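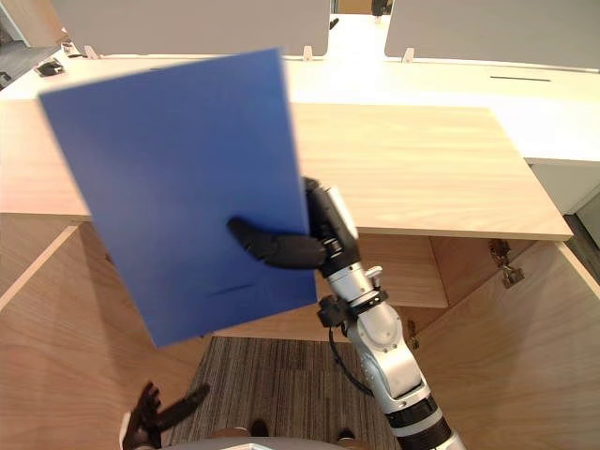

**Office Practice, Unit 3 – Putting Folders Away**
Drimville evening course, room 2927

In the last unit we sorted the papers. Now we come to the furniture, and to the question of where a folder should live when no person is reading it.

**1. The countertop**

A countertop is a place for work. Many people treat it as a place for storage, because it is wide and it is near the hand. After a week the work has moved to a small corner and the folders have the rest. In the Butby exercise (handout from Unit 2) you have seen how this happens already with one stack.

Please use this rule during the course: a folder may lie on the countertop while you are reading it or writing in it. When you stand up, it goes back. A lunch break counts as standing up.

**2. The open recess**

The space under a countertop is often left open. It is good for folders, but it has two weak points. Flat folders slide on top of each other, and the one you need is always under the others. Folders standing without support lean, and then they bend.

Stand them upright, with the spine or the closed edge toward you. If the row is shorter than the recess, put a bookend at the end of it. For thin plastic folders I prefer a box file, for example the Dranska type that we have in the cupboard. Do not fill it completely. You should be able to put two fingers between the last folder and the wall of the box.
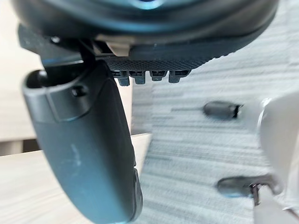
**3. Color and label**

Color helps the eye, but it does not replace a label. In the Rivadeneira task, blue is used for open matters and gray for closed ones. Write the label before the folder gets its first sheet. Two or three words are enough: the subject, and the month if it matters ("Insurance, February").

A plain folder with no label goes in the tray for questions. It does not go in the recess.

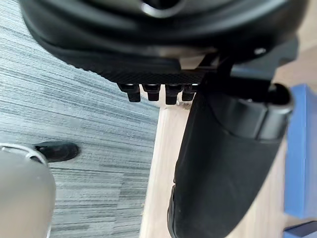 **4. The floor**

Things that fall from a desk stay on the floor longer than we think, above all dark things on a gray carpet. Look at the floor before you begin with the folders and again when you finish. Do not stand paper on the floor, also not "for one hour". If you receive a full delivery of 1000 sheets, it goes on the lowest shelf.

**Homework**

Choose one desk, at home or at work. Take every folder off the countertop and find a standing place for each. Write down which ones came back to the countertop after 2 days, and bring the list to the next lesson. Please leave the folders where they are until we have discussed it.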